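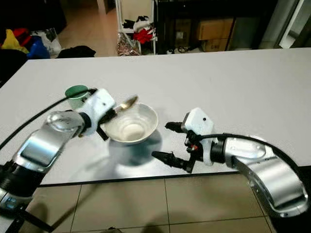 Flistton, 14th January

The household wishes to record, at the start of the year, the revised arrangements for everyday tableware. The previous arrangements were set down on this blog last March and had fallen out of use by summer. They asked too much of whoever was hungry.

Under the revised arrangements, one place setting is kept out for light meals: a bowl, a spoon and a cup. The white bowl has been confirmed in this role. It has a wide flared rim, which gives the fingers something to hold when the soup is hot, and it accepts a full ladle without complaint. The small green cup is retained for water and, in the evening, for tea. Requests for a larger cup have been noted and will be considered when the present one breaks.

The remaining bowls came from Değirmenci, a kitchenware shop on the Fultden road, and are now stored on the upper shelf. They are to be brought down for guests. The shop still carries the same pattern at 155 for the set, and a replacement set will not be sought this year.

Cutlery has been a longer matter. A review of the drawer carried out over the holidays found that it no longer closed, chiefly on account of teaspoons. The surplus has been boxed and labeled. Forks and tablespoons remain in the drawer, handles facing forward, and are to be returned in that position.

For meals taken away from the large table, the small table with the burlap-textured cloth is to be used. Its surface does not allow for serving dishes. Food is plated in the kitchen and carried through, and the fork and spoon travel on the plate. 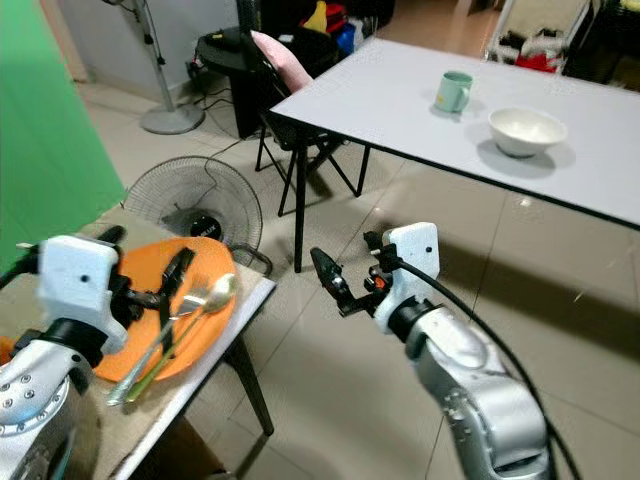
The orange plate, with fork and spoon, on the small table.

The orange plate is the designated plate for this purpose. It is easily found in the cupboard, and it is wide enough for rice and a vegetable side by side. Cutlery should be lifted off before food is served, a point that was overlooked on 2 occasions in the first week.

The cloth is to be shaken outdoors after each use and washed separately. Pesex powder was tried on a corner and left a stiff patch, so plain soap will be used until further notice. Crumbs collect in the weave and cannot be wiped out with a sponge.

These arrangements take effect immediately and will be looked at again in March. The matter of the saucepan lids has been deferred.

Recent posts
Revised Hours for the Washing of Towels
On the Labeling of Jars
Statement Regarding the Bread Knife
Pantry Shelves: Second Report
A Note on Candles and Their Storage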